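Keeping the hand running in Lellville

July 4, 2023

Afroza Sarkar keeps her spare fingertips in a tackle box. It sits on the shelf over the bench at Wenby, next to the torque driver and a roll of cut sleeve fabric, and she opens it most mornings before the cell is switched on.

Sarkar is the technician for one machine, a multi-fingered hand on a robot arm that handles packaged goods for Wenby's sorting trials in Lellville. She has had the job for 21 months. Before that she repaired sewing machines.

"It's closer than you'd think," she said. "Small screws, thread locker, something that rubs where it shouldn't."

Her morning check takes 8 minutes. She opens and closes each finger with the power low, feels for play in the joints and wipes the tips with alcohol. Then she looks at the sleeve. The first one she fitted was too long and bunched up at the finger joints when the hand closed.

"I took in the hem and it stopped catching," she said. "The stretch has to run across the palm. If you put it on the other way it creeps down during the shift."

She changes the sleeve on the first working day of the month. The fingertips go by feel. When the rubber gets shiny it starts to slide on glossy packs, and she would sooner swap it early than hear about it from the night crew.
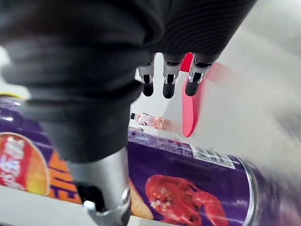
The hand over a purple snack canister. The joint brackets and screws are left uncovered below the sleeve.

Round packs are the ones that give the most trouble, according to Anjana Amarasinghe, who wrote the grasp settings. A canister on its side can roll if one finger touches early.

"People ask me to fix that in software," Amarasinghe said. "Half the time Afroza finds a bracket screw that has backed out a quarter turn."

The two of them keep a shared log. It had 187 entries when I visited, most of them a line long. Sarkar writes down what she touched and which driver setting she used. Amarasinghe adds the grip force before and after. They started it after a bad week last August, when the thumb was recalibrated twice by two people who didn't know about each other.

The thumb is still the part Sarkar watches most. It takes load from the side, and its cable runs through the tightest bend in the wrist. She now replaces that cable every 21 weeks — the old rule was to wait until it frayed.

"When it frayed we lost a day," she said. "The cable itself is cheap. Getting the sleeve off and the thumb zeroed again, that's the work."

Zeroing is done against a machined block that Sarkar clamps to the table. She closes the thumb onto it, reads the position and enters the offset by hand. An automatic routine exists, but she doesn't trust it with a new cable, which stretches a little over the first few hours. She runs the hand empty through lunch and zeroes it again.

A second hand is on order, and Sarkar has already asked for another tackle box.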